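**Sorting task: gripper drops tissue and crushes cups. Force or labels?**

**Pridow**

Student project, team of 4. The task is waste sorting: soft packaging to one bin, rigid or coated to another. We record demonstrations with hand-held grippers, two operators, and train one policy per item class. Items are tissue, foil wrappers, foam sheet and paper cups, in a mixed pile. 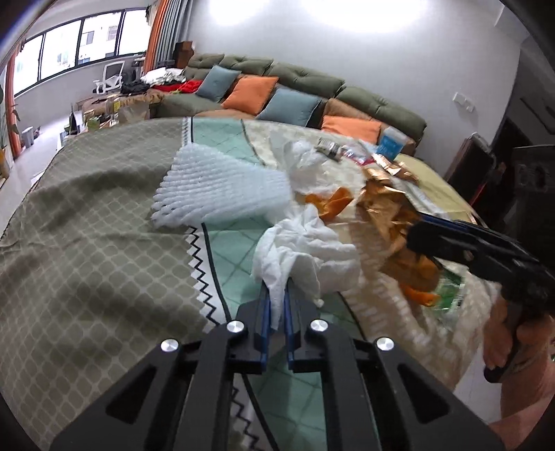
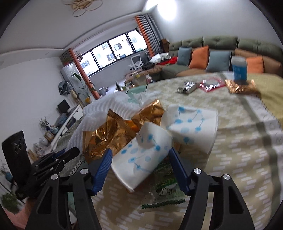
We have 600 demonstrations. On the arm at school, foil succeeds most of the time. Tissue slips out during the lift, and cups get squeezed past the point where the policy still recognizes them. Finger width is logged at 60 Hz. There is no force sensor. Is this fixable in the data, or do we need hardware? The demo is in July and the club budget is spent.

**Forough Tabrizi**

Try the data first. Two things to check.

Plot finger width against time for each class and align the curves at first contact. For tissue, the width should keep decreasing after contact, as the material compresses. If your operators stop closing early on some takes and late on others, the policy averages them and you get a weak grip. Re-record those with one rule: close until the width stops changing, hold, then lift.

For cups, set a minimum width in the controller. Measure the cup near its base, where it is stiffest, and clamp the command 8 mm below that. Grasp near the base in every demonstration. Also include cups that start out creased, in several orientations, or the policy will only know round ones.

Check latency too. If the logged width lags the video by 4 frames, contact is labeled at the wrong moment and both symptoms follow.

**Khúc**

Just buy a force sensor.

**Udenell**

Agree with Forough on the clamp. We ran a similar sorting task last term and a fixed minimum width solved crushed cups without retraining. It did nothing for tissue. For that we had to split the class into flat sheets and bunched heaps, because the approach is different: pinch from the top for a heap, slide under an edge for a sheet.

Don't mix operators within a class until you have compared their curves. Ours closed at very different speeds.

**Pridow**

Checked the logs. Width lags video by 8 frames on one of the two grippers, and the other is fine. Re-syncing now, will retrain tissue on Sunday and post the curves.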